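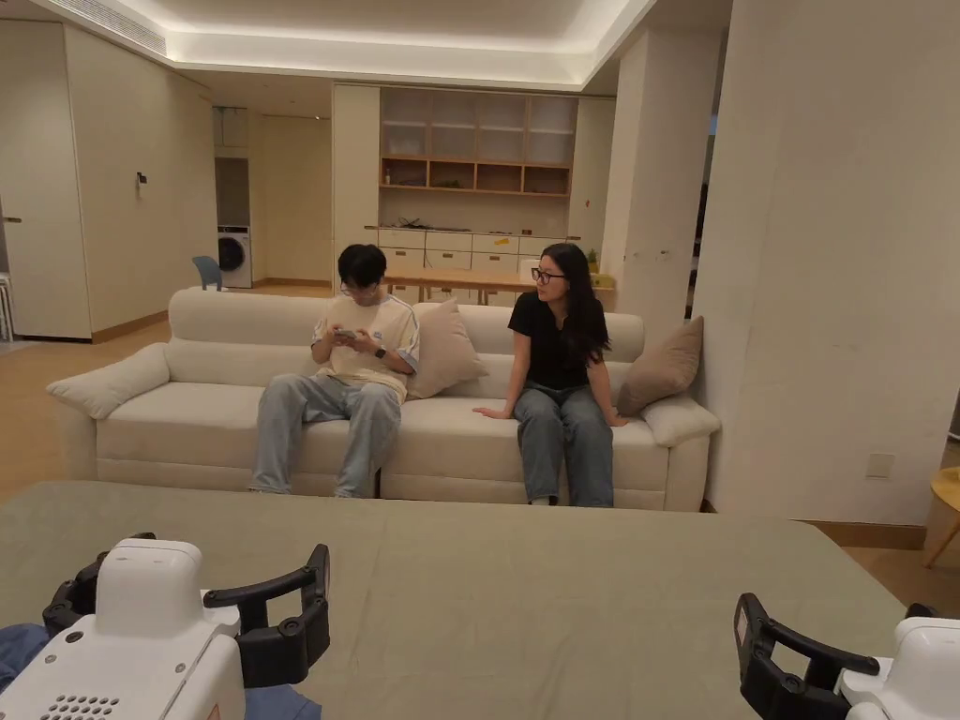

Roswitha reckons the left hand was never at fault and I have spent the morning blaming the wrong component. She put this in the log comments at some uncivilised hour, with the words "check the trigger return before you touch the firmware again". Noted. I had already touched the firmware again.

2025-11-09, flat, hand-held pair on the tablecloth

**Fault:** left gripper closes by itself after release. Slow creep, then a proper snap. First seen during the folding runs, when it took hold of Hwa-young's sleeve and declined to discuss it. No injury, one stretched cuff. I've written it up as a pinch event anyway, as we said in January we would, and as we have then failed to do every time since.

**State at start:**

- both hands on Suketti build 49
- left hand recalibrated last night (by me, so treat with suspicion)
- right hand left alone, behaving itself

**What I tried, in order of declining dignity**

1. Power cycle. Fine for 9 minutes, then crept.
2. Reflashed left with the same build. Crept at once, possibly out of spite.
3. Swapped the leads left to right. Fault stayed on the left. This rules out the Dinsa board, which I had been rude about in writing. Apology to the Dinsa board.
4. Read the comments. Found Roswitha's. Went and made tea.
5. Unplugged the motor and logged the trigger sensor alone.

Number 5 should have been number 1. With the trigger fully let go the reading ought to sit at zero. It sat at 23 and wandered upwards from there, to a worst case of 830 with my hand nowhere near it. The controller sees that, concludes somebody is squeezing, and squeezes. Quite right too, on the evidence given to it.

Took the trigger out. The return spring has hopped off its peg and is resting against the sensor arm. Either it was seated badly at the last strip-down or the peg is too short. The strip-down was mine. I am leaning towards the peg.

**Safety bit (please read, Hwa-young)**

The force limit did not save us. It only applies above the closing speed threshold, and the creep stays under it until the snap, by which time the fingers are already on whatever they're on. So a drifting sensor walks straight round the limit. The Kestesitz rig shares that code and I'd rather it wasn't run with anyone's fingers near it until this is sorted.

Until then: motor lead out on the left hand whenever it's put down. Tape on the lead so it can't be "helpfully" plugged back in.

**To do**

- new spring, longer peg (Kurkunine drawer, if the drawer has been refilled)
- force limit at all speeds, in both repos
- refuse to arm if the trigger isn't reading zero at boot
- log the right hand's trigger too, before we call it healthy
- reply to Roswitha. Short.

Later: no springs in the drawer. Ordered. Hwa-young wants to know if the cuff goes on expenses, and I've said to ask Roswitha.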